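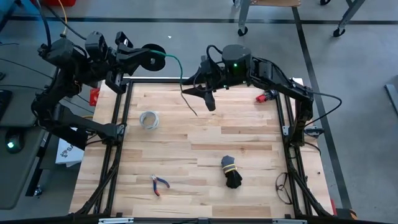

Irari Two-Arm Bench Cell

Every seller of a bench cell now puts "safe for shared work" on the page. Ask which standard, and which clause, and the talk gets vague. We sell the Irari with a shorter claim: it is a frame, a top and two arms, and the risk assessment is still your job.

A gripper with a pointed finger is not made safe by a slow arm. Neither is a spool with a wire hanging off it, and most force limit tables we get sent were filled in for bare arms with nothing on the end. Redo them with your tool fitted.

House rules that ship with the cell:

Hand tools off the top before power goes on. Pliers count.
Glasses are worn, all shift - they protect very little lying on a table.
Cables tied back along the rail, with slack checked at full reach.
Stop button tested every Tuesday and signed for.

Quang Mai wrote the 11-page checklist. It has no badge on the cover, and we don't plan to buy one. Spare top and rail fittings are sold separately.

23 shares
11 comments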